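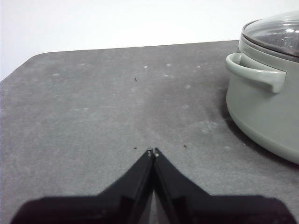

Tabletop (kitchen)

A kitchen tabletop is the flat upper surface of a table used for preparing, serving or setting down food. The term is sometimes used interchangeably with benchtop or countertop, although those words properly refer to a fixed surface fitted over cabinetry.

Form

Tabletops are made in rectangular, round and oval shapes. Rounded corners are common in household models, where they lessen the risk of injury and wear less readily than square ones. A domestic top set against a wall is usually left with a small gap behind it so that the rear edge can be wiped.

Colour and finish

Matte finishes in grey and other dark colours reduce glare but tend to show dust, flour and pale smudges. Speckled patterns disguise small crumbs to some extent - a property noted by Pao-chu Hsiao in a September survey of 167 household kitchens. Gloss finishes are easier to wipe but show fingerprints and fine scratches.

Use with cookware

Large cooking pots are often set down on the table between the stove and serving. Few surfaces tolerate direct contact with a pot straight from the burner, and a trivet or folded cloth is customary. Dragging a heavy pot may leave marks, particularly where grit has collected beneath the base.

Care

Loose debris is normally brushed or wiped away before a damp cloth is applied. Mild detergent is suitable for most finishes. Abrasive powders can dull a coloured surface and leave pale patches, which are difficult to reverse.

See also

Benchtop
Cookware
Trivet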